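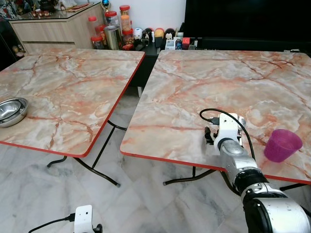

Last changed: Apr 26, 2024

Most papers on household robots report one number, the success rate. I think the number is close to useless on its own, and that we should stop reviewing papers as if it settled anything.

Take moving bowls and cups between two tables in a lived-in room. The tables fold, so the legs never stand quite the same way twice. The tops have a busy marble pattern, and a clear glass nearly vanishes against it. A purple cup lying on its side is easy to see and awkward to pick up. Nested steel bowls are a different problem again, because the rims sit close together and the metal reflects the room. A method can handle one of these well and fail at another, and the average hides which.

Yae Murakami and I argued over this for most of August. Her view was that averages are fair if you run enough trials. She wanted 200 per method. My view was that 200 trials from the same starting layout tell you less than 20 from layouts somebody else picked. We ended up doing both on Mukitz, our policy for two-armed tabletop work – and the rankings of the two versions we compared came out in opposite order.
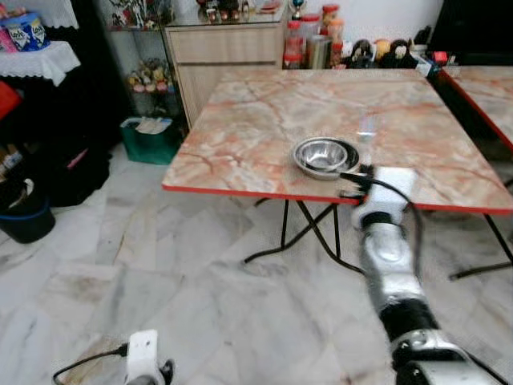
What I would ask for instead

Report results per object, with the starting layout for every trial. Say who set the table. At Fladthorpe we had Apostolos Rallis set it, and he had no part in training.

Publish the failures too. A grasp that closes on both rims when only the inner bowl was wanted is a different failure from a missed grasp, and a reader can't fix either one from a percentage.

The usual objection is cost. Yes, it is slower. But a lab that can collect 1,000 demonstrations can afford to write down what was on the table during the test. If it can't, I would rather see a smaller claim.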